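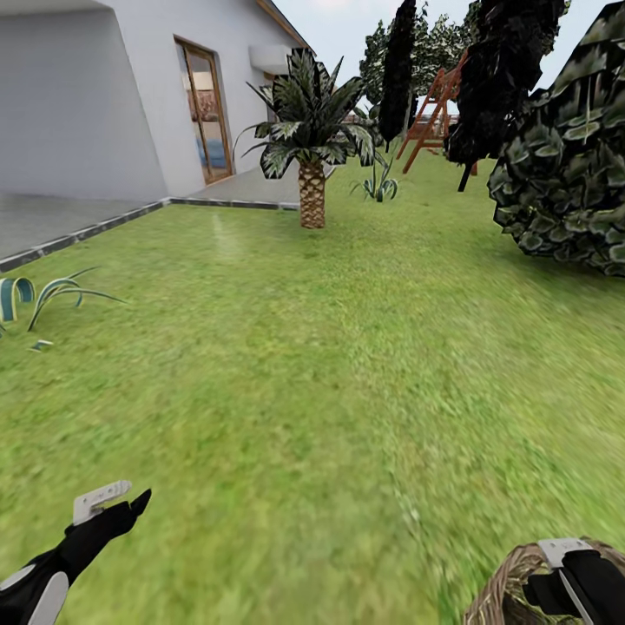 Residents who commented on the draft said the lawn watering limits should have been tied to lot size from the start, and one, from the Clorkesano subdivision, wrote that a flat cap punishes corner lots.

The Prakenow water district has now adopted the change. Beginning in October, single-family lots in the Sollau service area will move from a flat outdoor allowance to one based on irrigated area. The monthly base is set at 2000 gallons, with a ceiling of 4000 gallons for the largest lots.
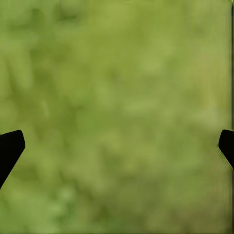
Green space in the Sollau service area.

The district has 947 metered residential accounts. Of those, 784 have meters that can be read remotely and will be billed under the new schedule first. The remaining accounts stay on the flat allowance until their meters are replaced.

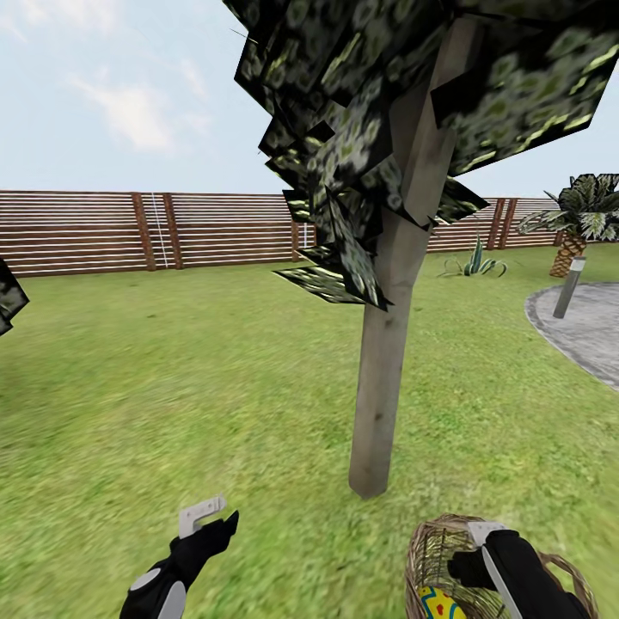
Trees planted within the past two years are exempt if watered by drip line or by hand. Sprinklers may run only before 9 a.m. or after 7 p.m., and runoff onto pavement counts as a violation.

Han Reservoir, the district's main source, is below its seasonal target.

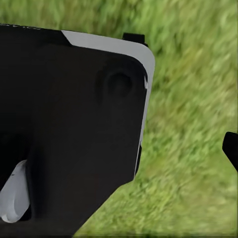
A first violation brings a written notice. Later ones add a surcharge to the next bill. Appeals must be filed at the district office before the bill's due date.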